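Why Does a Golf Ball Have Dimples?

A golf ball is covered with small round dents called dimples. Most balls have between 300 and 500 of them. The dimples change how air moves around the ball, and this changes how far the ball goes.

The first golf balls made from tree gum were smooth. Players noticed that old balls with nicks and scratches flew farther than new ones. Ball makers then began to press marks into the surface on purpose.

What air does

Air pushes against anything that moves through it. This push is called drag. When a smooth ball flies, the air follows the front of the ball and then breaks away from the sides. Behind the ball there is a wide patch of swirling air at low pressure. It holds the ball back.

Dimples stir up the thin layer of air next to the ball. The stirred air stays close to the surface longer, so the patch behind the ball is narrower. A narrower patch means less drag.
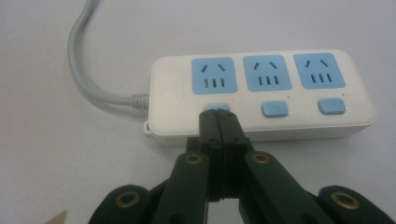
Dimples have to be spread evenly over the whole ball. If one side had more than the other, the ball could fly differently depending on how it was placed on the tee. Repeating a pattern is easy on a flat object. The power strip in the photo has three blue socket panels in a row, each with the same set of openings. A ball is round, so its designers divide the surface into matching triangles or other shapes and fill each one with the same group of dimples.

What spin does

A golf club has a sloped face. When it hits the ball, the ball spins backward. The spin turns the air behind the ball downward, and the ball is pushed up. This push is called lift. Dimples help the spinning ball grip the air.

Try it

Roxana Radu teaches junior golf at Urnon in Trarnville. Her group tests balls each July. You need a putter, a tape measure and 5 balls of the same kind.

Putt each ball from the same mark with the same swing. Measure how far each one rolls. Write the numbers down. Dimples make little difference here, as a slow ball meets very little drag. Grass and slope matter more.

Words to know

Drag: the push of air against a moving object.
Lift: a push that holds a flying object up.
Tee: the small peg that holds the ball for the first shot.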